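21 May 2025

Dear friends at the Ledesma Fund,

Thank you again for your patience with us this spring! We have spent 392 dollars of the grant so far, nearly all of it on work surfaces and plenty of blue painter's tape, and I'm happy to say the sorting room at Evelau is finally starting to feel like a place where people can find things.

Since April we have been marking the surfaces with tape so that everyone knows where one job stops and the next one starts.

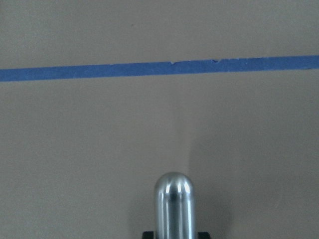
Anayeli Palacios suggested tape over paint, and I'm so glad we listened (we have already changed our minds about the layout twice). Edges do get nicked and need replacing now and then, but a roll is cheap and it takes no time at all. We have 33 people signed up to use the room, and the next step is agreeing on which lines should stay for good.

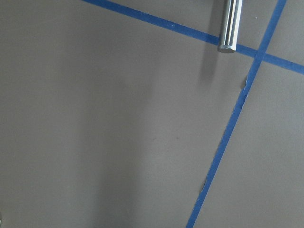 Will the tape be replaced with something permanent?

We'd like to live with it through the summer first, and then paint only the lines people are still using.

Warmly,
The Evelau sorting room team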